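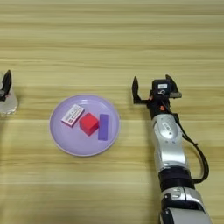 Hurklow is a small organization in Altville for adults who were born with a difference in their arms, hands or legs. We help our members to live in the way they choose, at home, at work and in public. Many people who come to us are good at hiding how they do simple things, and we prefer that they show it to each other. A member may practice with whatever is on the table, for instance a red cube between a white box and a purple block on a round plate, and it does not matter if she picks them up with her fingers, her elbow or her mouth. Her own method is what we are interested in, and we write it down so that another member can try it.

Our history
Hurklow was started by Ilona Bakos and Béla Csonka, who met in the waiting room of a clinic. Ilona was born without her left forearm. Béla has short arms and has been driving an adapted car for 18 years. They began with a meeting once a month in the back of the Kerekes bakery, where the owner gave them coffee and did not ask for rent. Today we have our own rooms on the first floor of the Skarnov building, with a wide entrance and a kitchen with low counters.

What we do
We have 143 members. Every member can come to the open kitchen, which begins at 10 in the morning, and to the evening talks. Osvaldo Miranda leads the speaking course, in which people learn to tell their story before an audience, in a school or in a company. He walks with two crutches and has given talks himself for a long time, so he knows well the questions that children ask. The course takes 3 months and the next one begins in March.

We also lend equipment. Our collection has some 875 items, from button hooks to steering knobs, and Ifor Yorath repairs them in the small workshop behind the kitchen. If you need something that we do not have, please write to him and he will try to make it.

Parents
Parents of a newborn child often call us in the first weeks. These calls are answered by Sointu Koivisto, who is a mother of two and a former nurse. She does not give medical advice, but she can put you in contact with a family near you.

Visits are possible by appointment. The elevator is to the left of the main door.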